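4.2 Clutter, and what the policy does about it

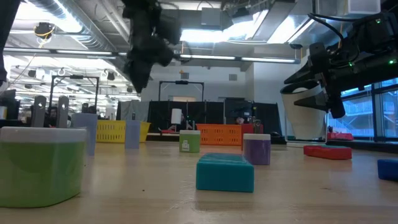 Figure 3. The two-arm tabletop during a cup trial, seen from the fixed camera. The right gripper has the white cup tilted; the blocks, lidded containers and baskets are distractors.

The results in Section 4.1 were collected on a table that held one cup and nothing else. We are fond of those results. They are also the kind of results that make people who own kitchens suspicious, and so this section repeats the cup task with company. Figure 3 gives a fair idea of the company: lidded containers in more than one size, blocks lying wherever they were put, two baskets toward the back, and a cup that the policy is supposed to care about above all else.

The task is unchanged. The arm must grasp the cup, tilt it past a set angle, bring it upright again, and place it on the table inside a target region. A trial fails if the cup is dropped, if it is placed outside the region, or if the arm moves any distractor farther than the width of its own fingertip. The last condition was added after an early version of the policy scored very well by sweeping everything aside first. We considered calling this emergent tidying and decided against it.

Two policies are compared. Ziklow is our method, described in Section 3, which predicts short chunks of motion and re-plans when the predicted and observed gripper positions drift apart. Felavitz is the baseline, with the same network size and the same training demonstrations, but without the re-planning step. Both were trained on 1,000 demonstrations recorded by teleoperation. Of these, 546 contain at least one distractor. The rest have a clear table, a ratio that reflects no theory of data balance and a good deal about how long it takes to lay out distractors between recordings.

Layouts were generated ahead of time by a script named Orum, which draws object positions at random and rejects any layout in which two objects would have to occupy the same space. The operator then reproduced the layout by hand from a printed sheet. Upright objects were allowed to stand directly behind shorter ones, so that from the fixed camera some of them are mostly hidden. We wanted this. A policy that only works when everything can be seen whole has been tested on a catalog page.

Both arms remained powered in every trial, although only one of them is needed to handle the cup. The other holds a pose above the table, where it contributes nothing to the task and a fair amount to the difficulty, being large, dark and in the way of the view. Removing it would have improved our numbers. It would also have meant a different robot from the one we intend to use in Section 5, where the second arm finally has something to do.

We ran 12 layouts, each repeated with both policies, and alternated which policy went first. On layouts where the distractors stood well clear of the cup, the two policies were hard to tell apart, and an observer who was not told which was running guessed no better than chance. The difference appears when something stands close to the approach path. Felavitz commits to its chunk of motion and carries it out with great confidence, including in the cases where the fingers have already touched a container and the container has already begun to move. Ziklow stops, re-plans, and tries again from slightly higher up. It is slower, and on one layout it re-planned so often that the trial reached the time limit with the cup still standing and both fingers hovering beside it. We scored this as a failure. It was at least a polite one.

The tilt itself caused less trouble than we expected. Once a finger is above the rim and the other is across the side, the cup can be rotated without slipping over most of the range we tested. Slips occurred mainly at the end of the return motion, when the arm decelerates and the cup, which tapers, finds that it would prefer to be lower in the grip. Lowering the return speed removed most of these slips in both policies. The reduced speed was used for all trials reported in this section, and the trials run before we thought of it have been discarded for both policies alike.

Color had a smaller effect than the literature had led us to fear. We repeated 3 of the layouts with pale distractors placed next to the cup, on the theory that a white cup beside a white lid is an unkind thing to show a camera. Ziklow reached for a lid once. It closed on the lid, lifted it a short way, evidently found the experience unlike its training, and put it back. Felavitz did not make this mistake, and we report the fact here because we would certainly have reported it the other way around.

A second concern was the background. The work area has curtains behind part of the table, but the windows at the right are uncovered, and people are sometimes visible past the far edge of the table. Neither was controlled. Corentin Collet reran one layout in December with the late-afternoon light at its worst and found no change in the outcome for either policy, though the approach became visibly more hesitant under Ziklow. One layout is thin evidence, and we make no claim about lighting beyond it.

The comparison has limits that should be stated before a reviewer states them. The distractors are rigid and none of them moves on its own. The cup is always empty, so the tilting motion has never had to answer for a spill. Every layout was set by the same operator, whose idea of a random placement may be narrower than the script intended. The Coste variant, in which distractors are shifted while the arm is in motion, is left to Section 4.3, where both policies do considerably worse.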